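Godeck House shared laundry and drying room
Winter inspection checklist, July
Walked by: Dayana Apaza
Comments added by: Noboru Chiba, strata secretary, who will be replying to the emails

1. Door and lock
Pass. Closes on its own, latches on the second go. The brick is back. Please stop bringing the brick back.

2. Lighting
Pass, with a grumble. Tube over the second washer flickers. Timer still set to 10 minutes, long enough to load a machine and find yourself in the dark looking for the powder.

3. Dryer lint filters
Fail, both. Dryer 2 gave up a felt mat you could have sold at a craft market. Clean the filter before every load, including the loads you think of as small. Re-check in a fortnight.

4. Dryer vent to outside wall
Pass. Flap moves freely. Bird's nest gone, bird still annoyed.

5. Washer hoses and taps
Pass on the hoses. Cold tap on washer 1 weeps at the spindle. Shota Sakai has a washer on order and has been told that everyone has already made the joke.

6. Floor and drain
Fail. Grate clogged with fluff and one sock, grey, men's, left foot if I had to guess. Mat by the sink curls at the corner and will have someone over. Tape is a stopgap. Tape was also the stopgap last July.

7. Power points and leads
Fail. Double adaptor plugged into a power board plugged into another double adaptor, all behind the ironing board. Removed and held by Dayana. The owner may collect it and hear a short talk.

8. Folding bench
Pass. Top is sound, no splinters, brackets tight. The rule stands: fold it and take it with you. Items left longer than 20 hours go in the tub under the stairs, and the tub is not sorted by colour, owner or sentimental value.

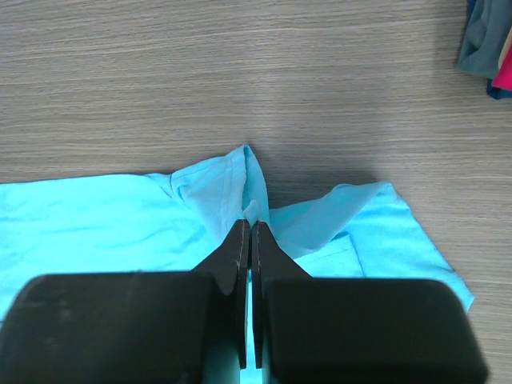

Item 8: turquoise, loosely spread.

9. Chemical storage
Pass, after some tidying. Bleach moved to the high shelf. An unlabelled jar of blue liquid has been binned. If it was yours and it was expensive, next time write on it.

10. Extinguisher and blanket
Extinguisher in date, gauge in the green. Blanket pouch had pegs in it. Pegs relocated.

Still to do
Filters and drain: Tanveer Hashmi.
Mat: replace, no tape. Quote to Mei Haddad, who has $337 left in maintenance and intends to keep most of it.
Tap: Shota, when the part turns up.

Noboru's comment on the comments: the sock is pinned to the noticeboard until the next walk-through.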